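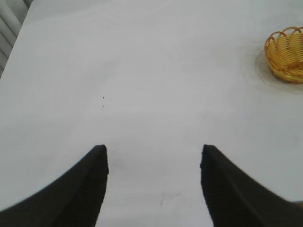 Visit to the Ronov gripper open day, Sep 30, 2020

Ronov opened its test hall to outside users for one afternoon, and I went with Yuxi Qian from our packaging group. We are choosing grippers for a small-goods line that has to be settled in November, and two of the candidates were on the tables. There were 11 visitors in our group. Sign-in took longer than it should have.

Wian Zulu runs the hall and gave a short talk first. Most of it was about wrist cameras and where to mount them. Ronov puts theirs low and close, so both fingertips stay in view while the gripper is open. You lose some of the table that way. Yuxi asked whether the fingers hide the part at the moment of contact. Zulu said yes, for tall parts, and that they add a second fixed camera when a customer needs it.

After that we could use the arms ourselves. The Tusau controller uses a hand-held puck, and I had the hang of it after a few minutes. The Cisneros pendant is slower to learn but holds a position better when you let go. I noticed a small lag on the Tusau when turning the wrist. Yuxi didn't.

The work at the white tables was approaching woven baskets, picking them up by the rim and setting them down. Woven goods are a fair test for us, as our line will carry some. The rim gives a little when squeezed, and the weave makes it hard to judge depth from one camera.

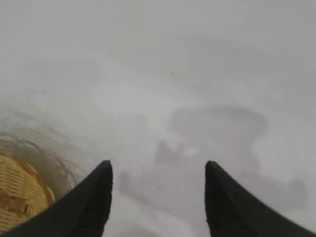
Wrist camera view with the black fingers open and a woven basket at lower left.

I got 20 tries with the tapered fingers and dropped the basket on three. Two of those were my own fault for coming in too high. The wider Cornura pads dropped fewer but pushed the basket sideways before closing, and on our line that would mean a jam.

Shadows were a bigger problem than I expected. The fingers throw soft ones on a pale table, and Zulu said the vision software sometimes takes them for an edge. They have tried a darker mat but have no results to show yet.

Price for the tapered set is $231 a pair, spare tips extra. Ronov rates the tips for 2000 cycles on rough material. I would want to see that number tested on our own parts before ordering. Yuxi has asked for a loan pair, and Zulu is checking the dates.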